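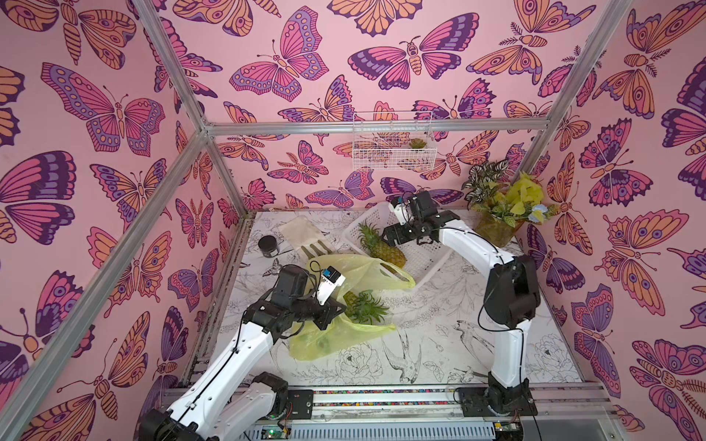
The Nimska hanging kit has five pieces: a plastic smoother with a felt edge, a seam roller, a snap-off knife, a steel trimming guide and a short brush. I used it for three months on paste-the-wall paper, mostly large prints with a long repeat, and on one room of plain lining paper.

The smoother is the best part. The blade flexes evenly along its length and the felt is glued flat, with no ridge at the corners. It pushed air out to the edge in two or three passes and left no shine on dark inks. The felt started to lift at one end in September, after more than 100 drops. 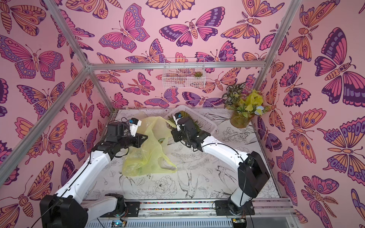

The seam roller is less convincing. It has a hard plastic wheel on a thin axle, and the side play is enough to let it wander off the join. On lining paper this makes no difference. On a heavy print it squeezes paste onto the face, and you then have to sponge it off. My older Jonton roller has a softer wheel and tracks straighter.
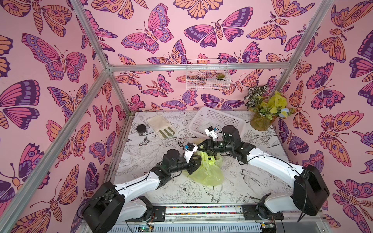
Rekha Ramasamy disagrees about the roller: she finds the hard wheel better on vinyl, provided the seam is left for 10 minutes first. I have not tried it on vinyl.

The trimming guide is stiff and properly straight — I checked it against a machinist's rule. The knife is ordinary. Its blades dull quickly in damp paper, so plan on a fresh segment for each cut at the ceiling. The brush sheds and I stopped using it.

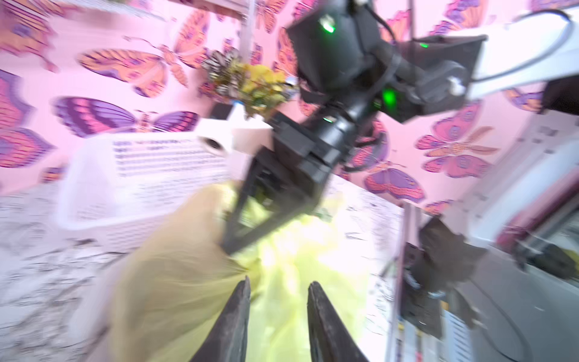
Butterfly print on the wall, yellow bag on the marble-patterned top.

The smoother and guide are also sold separately, and I would buy them that way. Replacement felt is not listed.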